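Search this blog: Type and hit enter

Getting to 394

6 min read

So the folder has 394 episodes in it as of tonight, and I am unreasonably happy about that. I made a cup of tea and scrolled through the file list from top to bottom like it was a photo album.

For anyone who wandered in from my bread posts, I've been spending my evenings teaching a pair of robot arms to do small household jobs. You don't write out the motions by hand. You drive the arms through the job yourself, over and over, while the cameras and the joint readings get saved, and later a network studies all of it and tries to come up with the right motion by itself. Each run through the job is an episode. The training part gets all the attention online, but the collecting is where I've been living since March, and I love it way more than I thought I would!

The project is called Druncombe (Innes named it, and no, he won't say why). Innes Cruickshank wrote the recording software, Apinya Rojanasak does most of the driving with me, and Elspeth Tennant looks after the labels and keeps us from fooling ourselves.

What I've learned about driving

My first batch was terrible. I was trying to be fast, because I figured more episodes was the same thing as more learning. I'd swing in, grab, miss a little, wiggle, grab again. When Elspeth played them back she asked me very kindly what exactly the network was supposed to get from the wiggling. Fair question. If half of my grabs have a wiggle in them, then a wiggle is part of the job as far as the network can tell, and it'll learn to do it beautifully.

So now I rehearse. I do the whole thing twice with the recording off, just to get my hands settled, and then I hit the pedal. I also stopped chatting during a run, which was hard for me (ask Apinya).

The other thing is pauses. I used to stop and think in the middle, with the arm hanging there. A person watching would know I was deciding something. The network only sees an arm that stopped, with nothing in the view that says why or when to start again. Innes has a script that trims the dead time at the beginning and the end, but he won't touch the middle, and I think he's right. If I freeze in the middle, I throw the run out and do it again.

We've been switching between jobs so we don't go numb. Paper and card things for a while, then the phone and its stand, then back. Card is sneaky! It bends when you squeeze it and swings when you move, and you can't really know how much until you have it up. The phone is the opposite, stiff and slippery, and all of the trouble comes at the end when you're lining it up with the stand. I drive from the wrist view as much as I can, since that's what the network gets to see too. If I can't tell from there whether I'm lined up, I've got no business expecting it to. 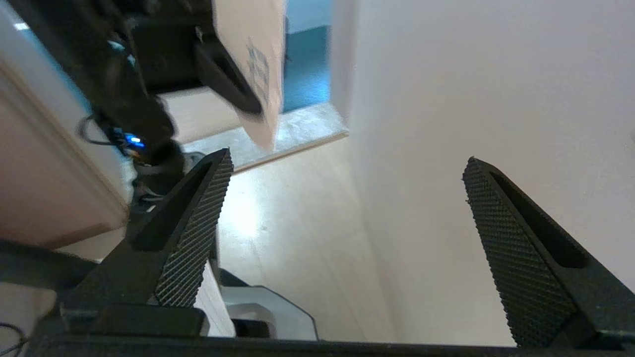 From the wrist, with the tan piece in the other arm's gripper first and the phone at its stand second. 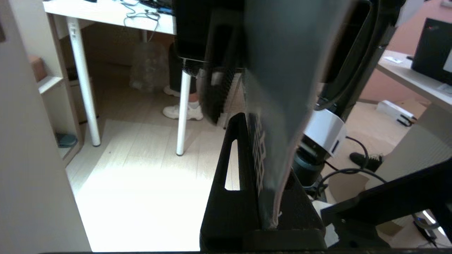

The blur question

I've gone back and forth on motion blur for weeks. Shona Laing, who has been at this a lot longer than me, told me to leave it alone. Her feeling is that the arms are going to be moving when the network is running them, so it had better get used to looking at the world while moving. My feeling was that I wanted pretty pictures. I tried a batch at a slow crawl to get everything sharp, and it was so unlike how we normally drive that Elspeth tagged it separately and we ended up leaving it out.

What I do now is keep my normal speed for the travel and ease off for the last little stretch before contact. You get soft frames on the way in and better ones where it matters, most of the time. I'm still not great at it with my left hand.

Mixing things up

This is the part I'd push hardest on if you're starting your own set. Move stuff! For the first week I put everything back in the very same spot after every run, because it was tidy and I liked it. Then Evander Urquhart came by, looked at the plots of where the grippers had closed, and they were all sitting on top of each other in one little dot. He didn't even say anything, he just zoomed in.

Now we shift the starting positions between runs. Sometimes the stand is turned a bit. Sometimes we leave the blinds up, sometimes down, and I don't fuss over what's lying on the desks in the background. We go up to 5 runs with a given layout and then change something. It's slower, and resetting is honestly the more tiring half of the evening, but the dots are spread out now and I've printed the new plot and taped it up over my desk.

Keeping the bad ones

We keep our failures, in a separate folder. A dropped card, a phone that won't go in, all of it, with a short note from whoever was driving. Mine tend to say things like "too greedy" or "left hand again." Apinya writes full sentences with times in them. Elspeth has asked me to be more like Apinya.

I'm not sure yet how we'll use them. Innes wants to record recoveries on purpose, starting from a bad grip and getting back to a good one, and I'm excited to try it. That would be its own set with its own tag, and I need to work out how to set up a bad grip that isn't the same bad grip every time.

Next up is a first small training run on just the phone episodes. Innes is still converting the files and I have to re-check the labels on the early ones, so that's my week.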